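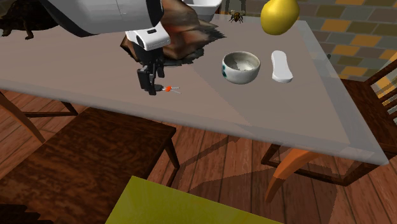 Section 4: Setting up the Skusden dosing scoop and shaker base

This section covers first-time preparation of the Skusden powder dispenser for use with protein, creatine and carbohydrate powders. It assumes the hopper has been washed and dried as set out in Section 3. The dispenser isn't suitable for powders containing whole seeds, freeze-dried fruit pieces or oats.

4.1 Before you start

Check that the lid seal is seated evenly in its groove. A twisted seal lets moisture into the hopper and the powder will cake. Have the label of your powder to hand, as you will need the serving size in grams and the maximum daily serve.

CAUTION: Do not fill the hopper with pre-workout or any other product containing caffeine. The dispenser measures by volume, and dense stimulant powders can be over-dosed by a small error in the dial setting. Weigh these products on a milligram scale.

4.2 Filling the hopper

1. Turn the dial to CLOSED. The index line must meet the stop.
2. Remove the lid by turning it anticlockwise.
3. Break up any lumps in the powder with a dry fork. Discard powder that smells sour or has changed colour.
4. Pour in powder to the MAX line. Do not tamp it down.
5. Refit the lid and turn clockwise until it clicks.
6. Tap the side of the hopper twice with an open hand to settle the contents.

NOTE: Whey isolate settles further than concentrate. If the level drops well under the MAX line overnight, top up and repeat step 6.

4.3 Calibrating the dial

The dial is marked from 1 to 9. These are relative positions and don't correspond to grams. Calibrate once for each powder, and again whenever you change brand or flavour. Cocoa-based flavours generally pour more slowly than vanilla.

1. Place a dry cup on a kitchen scale and press tare.
2. Set the dial to 5.
3. Hold the cup under the chute and pull the lever fully forward. Release it slowly.
4. Record the weight. Discard this first portion, or return it to the hopper.
5. Repeat step 3 three times and average the results.
6. Move the dial up or down one position and repeat until the average is within a gram of the serving size on your label.
7. Write the setting on the card supplied and slide it into the holder at the rear.
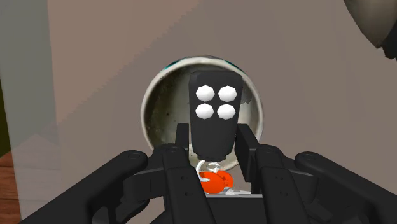 If no single position gives the correct serve, use a lower setting and pull the lever twice. A mass gainer with a serve of 62 g will always need two pulls, as the chamber holds a maximum of 45 g of most powders.

CAUTION: Powder scoops supplied by different manufacturers vary in volume. Never calibrate against a scoop. Use a scale.

4.4 Fitting the Listolow shaker base

The Listolow base is sold separately and fits all dispensers with a serial number over 2,543. Earlier units need the adaptor ring, available from the Temora parts counter.

1. Press the base onto the underside of the stand until both tabs engage.
2. Add cold water or milk to the shaker first, then the powder – adding powder to a dry shaker leaves paste in the corners.
3. Centre the shaker under the chute.
4. Dispense, remove the shaker and close its cap before shaking.

NOTE: Steam from hot liquid will block the chute. Let hot drinks cool, or dispense into a separate dry cup and tip the powder in.

4.5 Routine care

Wipe the chute with a dry cloth after each day's use. Empty and wash the hopper at every change of powder. Creatine is fine and gritty and will wear the lever gasket sooner than protein does – inspect the gasket monthly and replace it if powder collects behind the lever. Replacement gaskets are listed in Section 7 under the Adomaitis part numbers.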